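What Goes to School in October: Lunch, Luggage and the Flurnbridge Student
Final report, Community Health and Daily Life module
Submitted August 10, 2020
Group: Lina Tannous, Munther Jaber, Tala Hijazi
Supervisor: Carla Qaisi

Background

Our project began as a study of school lunches in Flurnbridge. By the second week it had become a study of everything students carry, mostly because they would not stop telling us about it. We asked what they ate. They told us about their shoulders.

The fieldwork was done last October at two schools, Dolldale and Plumow. Dolldale has a cafeteria. Plumow has a room with a sink in it that the school website calls a cafeteria.

Method

We handed out 600 questionnaires and got most of them back, several with gravy on them. Each student kept a food and bag diary for one school week. Munther typed up the answers, which is why the appendix contains his views on handwriting.

Lunch

Home-packed lunch won easily at both schools. Students gave price as the main reason, followed by "the line." Bread with cheese was the standard meal, and fruit was packed often and eaten less often. Several diaries follow the same apple from Monday to Thursday.
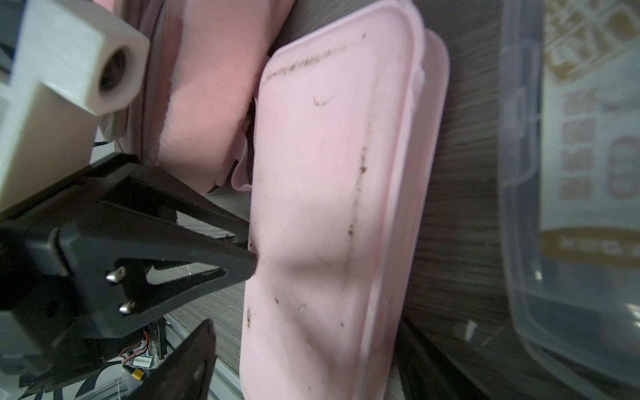
Washing up was a sore point in the parent interviews. Most parents said the child was responsible for bringing the lunch things home and rinsing them. Most children said the parent was. We did not try to settle this, although Tala had opinions and had to be asked to keep them out of the results section.

Carrying it all

Plumow students walk farther and carry more. Lockers there are shared, and the sharing works about as well as you would expect from seventh graders. The usual solution is to take every book everywhere, in case of geography.

We asked what students wanted in a bag. Younger ones wanted pockets. Older ones wanted it to be black. Parents wanted it to last until June, and a few asked for reflective strips for the dark walk home - a request no student made.

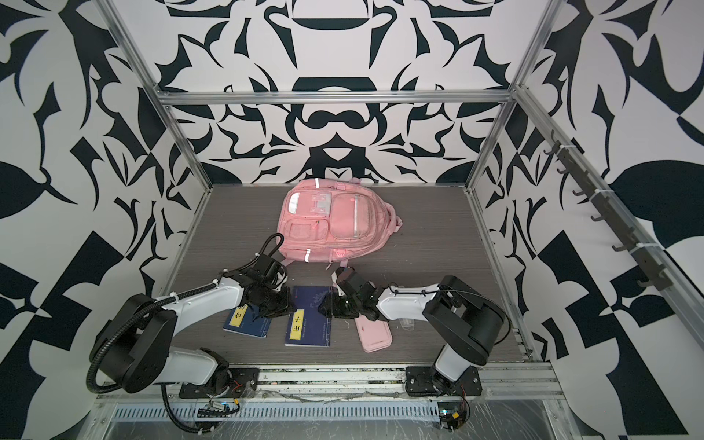 Limits of the study

One week is short, and students who know their lunch is being written down eat more carrots. Issa Fakhoury, who teaches at Plumow, also warned us that our survey fell in the same week as the bake sale. We left those days in.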